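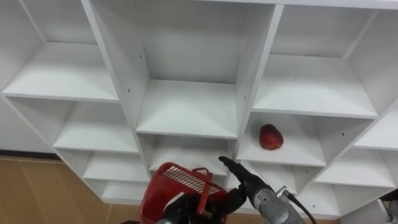 Guides > Saltari Cubby Shelving > Fixing to the wall
Search this guide Enter a word or part number

4. Fixing the unit to the wall

Please don't skip this section, even if your Saltari feels perfectly steady on its own. A tall unit can tip if a child climbs it or a heavy box goes up top, and the whole job takes 21 minutes or so less than building the unit did, so you're nearly there!

1. Clear the shelves and slide the unit to where you want it, leaving enough room behind to reach in with your hand.

2. Find the two wall brackets in the small Salbridge bag (part 168). They are a matched pair, so either one can go on either side.

3. Hold a bracket flush with the top panel and mark the holes in pencil. Take your time here -- a crooked mark is much easier to fix than a crooked hole.

4. Drill the wall, push in the plugs, and drive the screws by hand until they are snug.

Note: The plugs we pack are for solid walls. For drywall, ask your hardware store for anchors that suit it.

CAUTION: Check for pipes and wires before you drill.

5. Slip the felt pad behind each bracket, push the unit back, and tighten the last two screws. Give the top a gentle tug -- it shouldn't move at all.

If your unit stands on thick carpet, check the screws again after a few weeks, as the feet do settle.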